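Fongchan Chareonsuk
1/ Budget thread on the parcel induction cell at Pandham. Wiroj Hemmin and I have to hand purchasing a final equipment list this month. I'm posting the parts that usually get left off the quote comparison.

Two bidders are left, Stasirlow and Orent. Their arm prices are close enough that I've stopped looking at them. The spread is in hands, spares and guarding.
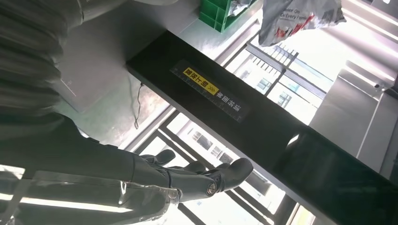

2/ Hands
Price the hand as a separate line from the arm, with its own warranty term. Orent bundles them, so a finger repair goes through the arm service contract at the arm hourly rate. Stasirlow splits them. We asked Orent for a split quote and are still waiting.

Spares: two complete hands on the shelf, charged to capital. Finance wanted them under maintenance. A spare bought in the second year comes at list price.

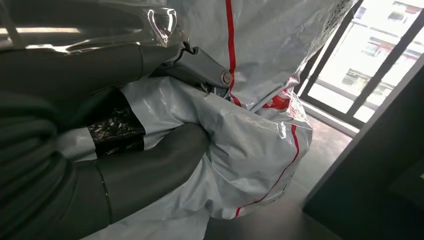 Qiu sent over the consumables sheet and it's longer than the one we used for cartons. Grip wear depends on what you pick, so quote against your real mix. Ours is heavy on soft plastic mailers, and a bag creases and folds wherever the fingers close on it. A vendor rate based on rigid boxes says very little about that. Put the mailer share in the RFQ and ask for wear figures on that share only.

3/ Cycle time
Both bidders quote picks per hour with one item presented flat. Ask for the number with items coming out of a tote, label side unknown. Then recalculate how many cells you need. For us that moved the plan to two cells, and the floor layout had to be redrawn before we could price guarding.

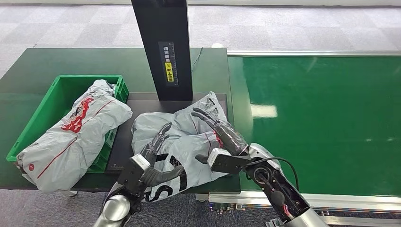 PANDHAM, February. Revised line items after the review call:

Crate, work surface and belt go in as one station package. Priced separately, the belt frame and the table came from different suppliers and no one owned the height match between them.

Integration hours capped, with a day rate past the cap.

Operator training for two shifts, in the base price.

4/ Still open: freight terms from Stasirlow, and whether Orent will hold its price past quarter end. Wiroj has the spreadsheet. Message him if you want the blank version.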